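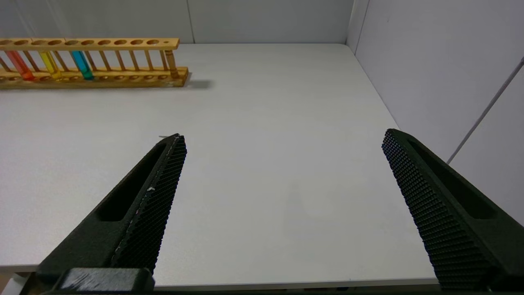 Home Checklists Halls Contact
Search this site Go

Clutalton Hall - winter safety check, 13 December 2022

My walk round before the dark months, with my usual ramblings after each item.

Fire exits clear - YES. Side door was sticking again so I planed a sliver off the bottom and it swings lovely now!

Extinguishers in date - YES, all 4. The kitchen one was hidden behind the bunting (again), so I've moved the bunting. Please don't move it back.

Emergency lights - PARTLY. The one over the stage gave up after a few minutes. Wornorano are sending a new battery and I'll retest once it's fitted.

Smoke alarms - YES. Very loud, sorry to the yoga class.

Boiler - YES, serviced, pressure fine. Gas meter read 1,839 if anyone wants it for the bills folder.

Hot tap in the gents - NO. Far too hot for little hands. I've taped a notice up, but it needs a proper mixing valve and I've asked Trimetti for a price.

Outside steps and rail - YES, though the bottom step goes green the minute you turn your back. Grit bin is full.

First aid box - PARTLY. Plenty of plasters, no eye wash, and a bandage older than the carpet. Order going in this week.

Stacking chairs - YES, bar two wobbly ones now in the shed with red tape on. Don't rescue them!

Next check is February, and I'll do the loft ladder then.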